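Setting up the Hetari hand-held gripper kit from Iturra

Updated Jan 5, 2020 for the new firmware. Older steps from July are gone, don't use them.

What you need: the kit, a charged battery, the printed marker card, a laptop with the Elemov app. Plan on 21 minutes the first time, mostly waiting for the app.

Step 1. Unpack. Check the small bag of screws before you throw out the foam. Mine was taped under the lid.

Step 2. Battery in, label side up. Hold power till it beeps. No beep - push the battery in harder, the latch is stiff.

Step 3. Camera. Slide it on, tighten by hand only. Seriously, the thread strips. Replacement arm took nine days from Flaltberg and they charge shipping.

Step 4. Marker card goes behind the camera, flat, no bends. Matte paper only. Glossy gives you glare and the app loses tracking.

Step 5. Open Elemov, hit Pair, then Calibrate. Squeeze the grip all the way and let go, 8 times, slow. App shows a green bar when its happy. If it stalls at the sixth squeeze, quit and start over, dont wait.

Step 6. Walk the room before you record anything. Turn slowly, keep the wrist level. Plain white walls give the tracker very little to hold on to, brick or furniture is much better. Cables get taped down or moved. 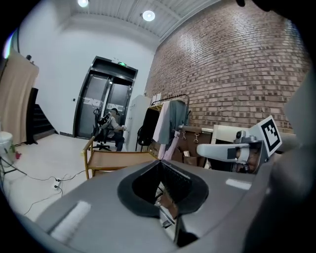 Do you really have to redo the calibration every time the camera comes off? I've skipped it on more than 6 sessions with the same kit and the tracks came out fine. Maybe a touch of drift on the long ones. - Reader comment

Yes, redo it. Drift on the long ones is exactly what you get from skipping. It takes two minutes.

Step 7. Record a short test clip and play it back. Jumpy path = loose card or bad light. Fix that first, then do the real takes.

Worth buying? For the price, yeah. Grip is comfortable, app is so-so, manual is usless. Get the spare battery with the order - seperate orders cost more.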